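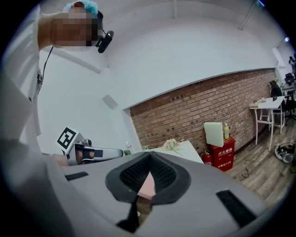 Fig. 1. The view from one hand-held gripper, with a second gripper in use at the left. Note the square marker on the rear of the second one.

Unit 8: Comparing hand-held grippers

Notes by Noboru Hayashi, revised 23 July 2023

You will be given two grippers to compare, the Mudel and the Werton. Last year's group decided that the Werton was better within the first few minutes, mostly on the grounds that it felt nicer. It may well be better. Please find out.

What you are comparing

Each tool carries its own camera, so its opinion of the world is mostly an opinion of itself. In Fig. 1 the gripper body fills the lower half of the picture. Work out how much of your own view is left over for the task, and write that down before you write anything about grip.

Then look at the marker. A black-and-white square tells the software where a tool is, provided a camera can see it. In Fig. 1 it is tilted and still in plain sight, with the hand beneath it. Try your own tool at several angles and record when the marker is lost. Thumbs are the usual culprit. Their owners are always surprised.

Method

Use the same block for both tools. Pick it up, move it to the tray, let go, repeat. Do 100 lifts with each, swapping operators halfway through – your arm will get tired and the gripper will get the blame.

A drop is a drop. "It nearly held" is not a column in the results sheet.

Results from the last run

The Takeda set holds 1,422 lifts, of which 428 were thrown out before anyone looked at grip at all. Most had lost the marker. The rest were saved under the name "test", several of them on top of one another. Name your files properly.

Write-up

Up to two pages, with one plot. Say which tool you would choose for the Andora bench and what would change your mind. If you found no difference, say so and hand it in; the marks are the same and the reading is shorter.

Reports are due in September. Bring both grippers back charged.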